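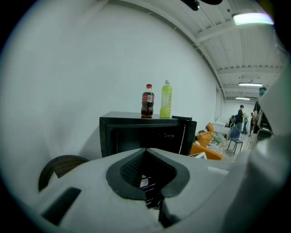
By Fedir Shevchuk
Filed under: Grippers and hand tools
December

I've had the Enus hand-held gripper for 11 weeks now, and I have opinions! Quick background for anyone new here: I teach arms to pick things up for a living, mostly boring household things, and the way we do it is by walking around with a gripper in one hand, doing the job ourselves, and letting the recordings go into training. So the gripper is my pen, basically. I hold it more than I hold my phone. If it's bad, my whole day is bad (and so is my wrist).

The Enus kit costs $683 with one gripper, a charging lead, a spare set of finger pads and a carry case. You can also rent it from Premard for $74 a month, and I did that for the first month before I caved and bought one. More on the rental thing further down.

First impressions

It's big. I knew it was big from the product page and I was still surprised when I opened the case. The body is light gray plastic, smooth and matte, all curves, and when you look down the thing from the camera side it takes up a good half of what you can see. My old one, a Gronow, was a skinny little thing with its bolts showing, and next to it the Enus looks like a kitchen appliance.

I like the matte finish a lot. The Gronow had a shiny front plate and every ceiling light in the building ended up on it, and if you've ever scrubbed through footage with a white streak sliding over the plate you know how tiring that gets. Our place has those long bright tubes overhead, and the Enus shell just goes softly shaded under them. Fingerprints do show after a while, mostly along the seam, where the two halves of the shell meet. A damp cloth takes them off.

Picking up bottles

Bottles are my standard test. I put a small cola and a taller yellow-green drink side by side on top of the black cabinet and go at them over and over, left one, right one, left one, until somebody walking past asks if I'm okay. They make a good pair because they're so different to hold. The cola is short and has the bumpy base, and the other one is taller and wants to tip if you pinch it too high. The glossy cabinet top doesn't help either, things slide on it.

Over one long afternoon I logged 83 tries with the Enus and wrote down every one that felt wrong in the hand. The cola was easy. I hardly had to think about it, the fingers close evenly and you can feel when you've got it. The tall one was more of a mixed bag. If I came in low, fine. If I came in up near the cap, the pads would squeeze and then creep, and a few times I pushed the bottle backward toward the wall before I got a proper hold. I think the pads are a touch too hard. The spare set in the box is the same hardness, which seems like a missed chance, why not put a softer pair in there?

The trigger is lovely, though. Long pull, light spring, no click. I can hold a bottle half-squeezed and lower it slowly and set it down without that little hop you get from a stiff trigger. For me that's worth most of the price by itself. A lot of what the arm learns from us is how we let go of things, and with the Gronow I was always letting go a bit too fast.

The camera view

It's a wide round view with dark corners, and I love how much room it takes in. Standing at the cabinet I get the bottles right in front, and also the orange sofa off to the right, the blue chair, the counter way at the back and whoever is working over there. If you're used to a narrow camera this will feel like a lot. For training it's been great, because the arm gets to know where it is in a room and doesn't only stare at the thing it's grabbing.

The downside is that small things get really small really fast. Anything more than a few steps away turns tiny, and labels are hard to read unless you're right up on them. I can tell cola from not-cola by the color from across the room, but the print running down the side of the tall bottle is faint even from close by. If your job depends on reading labels, get the narrow lens (sold separately, grumble grumble) or look at something else.

Comfort

Okay, so this is where I have to be a bit of a grouch. The gripper is front-heavy. Not terribly, but after an hour or so I feel it along the outside of my forearm, and after two I start resting my elbow on whatever's nearby. My coworker Iolo Craddock has much bigger hands than I do and says it's the most comfortable one he's used, so this may be a me problem. He also holds it with two hands for anything low down, and I've started copying him.

The grip itself is good. Nothing digs in. You can swap hands, too, and I wish more makers would think about that.

Charging and software

The battery gets me through a morning and most of an afternoon, and I top it up over lunch. The light that tells you it's full is on the underside, so you have to flip the whole thing over to check. Minor, but I do it every single day and it bugs me every single day.

The app is called Ulton and it's fine. Pairing took me two tries the first time and one try ever since. Naming your takes is clumsy: the keyboard covers the box you're typing in, so I've ended up with a lot of takes called things like "colaa left". You can rename them later on a computer, and that part works nicely. Uploads are quick on our office network and slow at my apartment, and I can't really blame Enus for my apartment.

Rent or buy?

Premard's rental is a decent deal if you only have a short job. They sent me a clean unit, well packed, and answered my email the same evening. You don't get the spare pads with a rental, and they want the case back in good shape. If you'll be recording for most of a year, do the math and buy it, you'll come out ahead before month ten.

Would I buy it again? Yeah, I would. I'd order softer pads along with it if they ever sell them, and I'd put a little foam on the counter end of the handle for my poor forearm. I've written to Enus about the pads and the charging light, and I'll update this page when they get back to me. Next up I'm going to try it on folded laundry, so if you've done that with one of these and have tips, leave them in the comments please!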